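Former wool store conversion stalls at Jarkport

4 min read
November – by Sabina Rusnák

Work has stopped again on the Halás wool store at Jarkport, leaving buyers who paid deposits on apartments there with no firm date for moving in.

The site office closed on Wednesday. A notice on the gate says the builder, Pokon, has suspended work while it discusses payment with the developer, Flinport. Neither company would say how much is owed. Flinport said in a short statement that it "remains committed to finishing the project" and that buyers would be contacted directly.

The wool store has been empty for most of the time since the last tenant left. It was built in brick with a sawtooth roof, and the council listed the street front and the hoist tower some years ago, so neither can be altered without permission. Flinport's plan keeps both and puts 40 apartments behind them, over five levels, with shops along the wharf side. The first release sold quickly. The second was put on hold when the footings on the western side needed more work than the engineers had allowed for.

Vendula Brabec and her husband bought a two-bedroom apartment on the third level. They sold their house in the hills on the strength of the original completion date and have been renting ever since.

"We've moved our furniture twice and we're about to do it a third time," she said. "The lease is up in the new year and the owner wants the place back. I just need to know whether to sign for six months or twelve."

Her contract has a sunset clause, which lets either side walk away if the building isn't registered by a set date. Several buyers are worried that Flinport will let the date pass, cancel the contracts and sell the apartments again at a higher price. Flinport said it had no plans to do this.

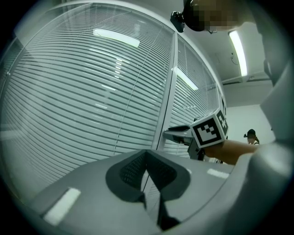 Glass partition with the blinds down.

Dalibor Charvát, a property solicitor who is acting for some of the buyers, said people should read their own contract before doing anything else. The sunset dates are not all the same. Buyers in the first release generally have an earlier date than those who signed later, and in some contracts the developer can extend it for delays caused by weather or industrial action. Whether a dispute over payment counts is another matter, and he expects an argument about it.

Deposits are held in trust and can't be spent on construction. Money paid for upgrades, such as better benchtops or a second car space, may have been handled differently, and he suggests asking for that in writing.

The council's part in this is limited. It can order the site to be made safe and it can act if the listed parts are being damaged. Councillor Kvido Říha has asked staff to inspect the roof, where he says sheeting has been missing along one side since winter.

"If water gets into the tower the timber will go, and then we'll be told it's too far gone to keep," he said.

Bohumila Beneš, who worked in the wool store as a classer and now lives two streets away, has written to the council with 805 signatures asking for the same thing. She has not bought an apartment and says she couldn't afford one. Her letter will be tabled at the next ordinary meeting, along with the staff report on the roof if it is finished by then.

Buyers are meeting at the Jarkport bowling club at 7 pm on the night before the council sits. Mr Charvát will be there to answer general questions – bring your contract and any letters from Flinport.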